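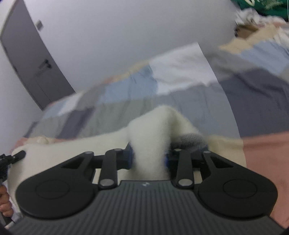
3. Running the read-aloud service in Saltwood and Fladport

3.1 Setting

The Saltwood branch had lent audiobooks for 19 years before this study began, and its staff knew their listeners well. What they could not offer was anything current. A novel on disc keeps, but a bus timetable, a school lunch menu or a notice of road work is stale within days, and those were exactly the items people asked for at the desk. Fladport, the larger of the two towns, had the opposite problem: plenty of local news, all of it in print, and no way to hear it.

We set up one shared service for both towns. Readers recorded in a small room at Saltwood, and listeners could reach the recordings by phone, using a menu system called Trandivier, or on a simple player mailed to their homes. The phone line was the surprise of the whole project. We had expected it to serve as a backup, and it carried most of the listening from the second month on!

3.2 Listeners and recordings

We enrolled 70 listeners. Most had low vision, several had dyslexia, and a few could not hold a book or turn pages. Over the study period the readers produced 2620 recordings, the shortest a weather notice of a few sentences and the longest a complete town budget. Each recording was labeled by town, topic and length, so that a caller could go straight to, say, Fladport obituaries without sitting through the sports results.

Length mattered a great deal. Early on, readers worked through each newspaper page from top to bottom in one long file. Listeners gave up partway through, and told us so. After we split the pages into single articles, people stayed on the line longer and called back more often.

Figure 3. Soft toy held between padded fingers.

3.3 What listeners asked for

We asked every listener what should be added. Grocery flyers came first by a wide margin, ahead of national news and magazines. This delighted us, as the flyers had nearly been left out as too dull to read aloud. One listener planned the week's cooking around them. Another liked hearing the prices in a familiar local voice and had no plans to buy anything.

Requests for slower reading were also common, and Trandivier was changed in November so that callers could set the speed with a single key. The Brunet player already had a speed dial, but its raised marks were hard to feel, and we return to that problem in Section 4.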